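Notebook, May — handheld tracking, second gripper in view

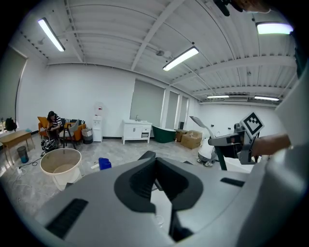 View from the first gripper, with the second one's marker tilted toward the upper right.

Spent most of the day on the relative pose problem, and I want to get it down while I still remember which branch is which. For anybody joining late: the Gevia tracker gives us a perfectly decent pose for each handheld on its own, but when the two hands work together, what the policy cares about is where one gripper sits relative to the other, and that number has been wandering. Ludivine Sabatier noticed it first in the Durport replays, where the two trajectories slid apart over a long take even though each one looked smooth by itself.

So the plan (hers, really, I only typed it in) is to use the square marker on the other gripper as an extra constraint whenever it can be seen. The detector was already running in Mapplebeck for calibration, so I moved it into the main loop and let it publish a relative pose with a covariance that grows as the marker turns away from the lens. My first version trusted every detection equally and the result was awful — the second gripper twitched like a fly every time the marker went steep.

Then I put a gate on it. Anything past 45 degrees of tilt is now kept for the log but left out of the solve. I picked that by eye, scrolling through the residual plot with a cup of tea, so please don't treat it as holy. On the test take we had 645 marker detections, and 589 of them got through the gate. The relative track is much calmer now, calm enough that I went back and checked I hadn't smoothed it by accident. I hadn't!

The other thing that kept me busy was the ceiling. The beams and the fluorescent lights look nice and crisp to the feature extractor, and it grabs far too many points up there when the gripper is pitched up. The beams repeat, too, so now and then it matches one to its neighbor and the map takes a little hop sideways. I lowered the per-cell limit so that the furniture and the things on the floor get their share. At frame 267 there used to be a hop you could see from across the room. It's gone with the new limit, but there's a smaller one later on that I haven't understood yet.

I also masked our own gripper body out of the image, which we should have done ages ago. The mask is drawn by hand and a bit generous along the jaw. It lives next to the lens parameters in Mapplebeck.

Still to do:
- rerun the Durport replays with gate and mask both on
- ask Ludivine whether Zondirura wants the relative pose at full rate, or if interpolated is fine
- work out the time offset between the two handhelds properly (I have a constant in there that I'm a little ashamed of)
- find that second hop

Recent entries
Gevia: relocalizing after a covered lens
Mapplebeck config cleanup, part two
Zondirura planner: joint limits and the slow wrist
Durport replays, first look

Last updated: May, 6:40 pm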